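Workshop notebook — Sunday, bean sweeping

Kettle on by half nine, and then a good long while spent putting the table straight before anyone touched a bean. Princess wanted the white board pushed square to the near edge, so we shuffled it about until she was happy. That leaves the tan strip showing at the far side, as in July, and I've grown rather fond of it as a line to judge by.

The beans are the red kidney ones from the tin marked Sketis. I'd argued for lentils, but Sotiris reminded me of the week we spent finding lentils in the carpet, and I gave in gracefully (more or less!). Kidney beans at least show up well on white, and they don't get lost in the bristles.

The dustpan is the grey one with the orange edging, and the brush is the one with the orange handle that bends upwards. For the first layout we had the beans loosely spread, pan to the left with its lip facing them, brush coming down in between.
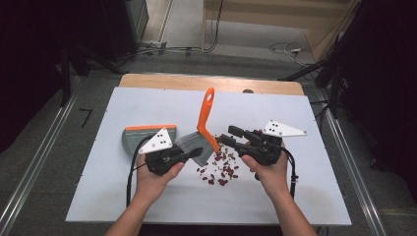

Brush and pan, notes to self

Tilt matters more than I'd thought. With the pan laid lazily the beans ride up against the lip and sit there looking at you, so do take a moment over it before sweeping. Short strokes, please — Areti's long ones are lovely to watch but they send stragglers off towards the table edge, and I'm the one under there with a torch afterwards.

Hold the brush low, just above the bristles, and let them spread a little against the board. Kosmas X. thinks the bristles are getting tired and would like a new set from Gorard. I say they've a good few Sundays left in them.
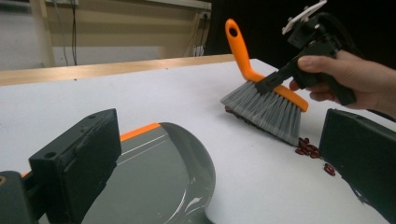 Brush down on the board, beans gathered by the bristle tips.

We did 18 sweeps before lunch. The board wants a wipe with a damp cloth, as there are scuffs and little specks on it. Beans back in the tin, lid pressed down properly, and the tin on the second shelf, where Kosmas V. can find it on his next turn.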